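A white table and one kettle: how Anayeli Palacios teaches people to make tea

By Shadi Nassar

When I arrive to the tea room on Lai Street, Anayeli Palacios is wiping a table. She wipes it in long lines, from the window side to the wall side, and she does not stop when I say hello. "Please sit," she says. "I have one more table and then I am yours."

Palacios is the owner of Dindlow, a small tea room which is also a school. In the mornings she sells tea. In the afternoons she teaches people how to make it at home, in groups of no more than six. Before this she worked for many years in hotel kitchens, where, she tells me, tea was the thing which received the least attention of all.

"In the hotel we had a machine for coffee which cost more than my car," she says. "Someone came every month to clean it and adjust it. For tea we had a tap with hot water. The guest paid almost the same price for both. I was ashamed of that, and after some years I could not stop thinking about it."

She rented the present rooms in January three years ago. It was a shop for bathroom tiles before, and the gray floor was already there when she signed the contract. Her business partner, Chak-lun Mok, wanted to cover it with wood. They discussed this for weeks.

"Chak-lun said that people expect wood in a tea room. Wood, paper lamps, maybe a small bamboo in the corner," she says. "I said, who will clean the wood? We are going to spill water every day. With tile I can take a mop and in a few minutes it is finished. He did not agree, but he does not do the mopping."

Mok laughs when I repeat this to him later. He takes care of the accounts and the buying, and he comes to the shop mostly in the evening. "I still think wood is nicer," he tells me. "But I must say that in winter the floor does not look dirty, even when everybody comes in with wet shoes. So she was right about one part of it."

The tables were another discussion. Palacios wanted them white, plain, and without anything on them. She bought them from Drolstead, a supplier of school furniture two towns away, and she paid 48 dollars for each one. They were used, and the first delivery had a few small marks which did not come off. She kept them.

"A white table teaches you," she says. "When you pour badly, you see the drops. When you leave the leaves too long, you see it in the cup because behind the cup it is white. On a dark table everything looks fine. My students do not like it in the first lesson. In the third lesson they ask me where I bought the table."

Nothing decorative stands on the tables during a lesson. There are no flowers, no tablecloth and no tray. Students bring their cups and pots from the shelf when they need them and take them back after. Palacios admits that she is strict in this.

"I had one student, Fung-ping Mak, a very good student, who put everything on the table at the start. The cups, the leaves, the timer, the spoon, her phone also. Then she had no place for her hands. I took all of it away and gave her only the kettle. She was a little angry with me."

Mak, who is a retired bookkeeper, remembers the lesson well. "I was more than a little angry," she says. "I had prepared it so nicely. But then I made the tea and it was the first time that I really listened to the water. At home I now keep half of the counter free. My husband puts his newspaper there and I remove it."

The kettle has its own place, near the edge where the student is standing, with the handle up so that the hand finds it easily. Palacios prefers black kettles. They show fingerprints less, and against the white table a person always knows where the hot thing is, even when she is looking at something else.

"I am not romantic about kettles," she says. "It must pour in a thin line and it must have a handle that stays comfortable when it is full. The rest is taste. People write to me and ask which brand. I answer them that they should fill it in the shop, if the shop permits it, and lift it ten times."

She has tried many. One model, called Satlow, she used for the whole first year, and she still speaks of it with some sadness. The lid became loose and the maker did not sell the lid alone. "I wrote them 3 letters," she says. "They were very polite letters. I received a coupon."

I ask her to show me how a lesson begins. She stands up, pushes in her chair, and clears our two cups away before she answers.

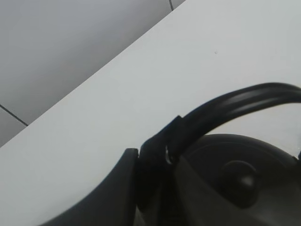
The first ten minutes

A lesson at Dindlow starts without tea. Palacios asks the students to lift the kettle empty, put it down, lift it half full, put it down, and then lift it full. After this they pour cold water in a cup until it is nearly at the top, and they pour it back.

"They think it is a joke," she says. "But most people never pour slowly in their life. They pour to finish. With cold water nobody gets hurt and we can do it again and again."

Only then does she turn on the heat. She does not use a thermometer in the beginner group. Students learn to wait and to listen, and they write down what they heard in a small notebook. Ka-ming Liu, who helps with the afternoon groups, collects the notebooks at the end of the course and reads them.

"One man wrote that the water sounded like his neighbor's shower," Liu says. "Another one wrote only 'louder.' I like them all. In the beginning they write long sentences and at the end just a word or two."

Liu was a student here as well. He came for one course, then for a second one, and then he started to stay behind and wash the cups. Palacios says she did not hire him so much as notice that he was already working. His own favorite part is the drying. Each kettle is emptied, wiped on the outside and left with the lid off until the next morning, and the tables are wiped last.

The price of a course is 571 dollars for eight afternoons. I tell Palacios that some readers will find this expensive for boiling water. She is not offended.

"It is a lot of money, yes. The rent is also a lot of money. If someone cannot pay it, they can come in the morning and watch me at the counter. I explain everything, I do not hide anything. Some people learned it like this and they make better tea than those who paid."

What she would change

When I ask what she would do differently today, she thinks for some time. She would have bought one more table, she says. She would have asked for a bigger sink, and put it on the other wall, so that students do not cross the room with full pots.

And she would have started smaller. For the opening she invited 25 people to taste tea in one room, and there was not enough place to sit. Several guests drank standing in the corridor. "They were kind about it," she says. "My mother was in the corridor also. She still mentions it."

The next course begins on 9th May. Two places were free when we spoke, and Palacios asked me to write that beginners are welcome and that they do not need to bring anything with them. Cups, leaves and kettles are in the shop.

At the end I ask if she makes tea in the same careful way at home. She picks up the cloth again and looks at the table where my notebook was lying.

"In the morning, no," she says. "In the morning I drink coffee, and my daughter makes it."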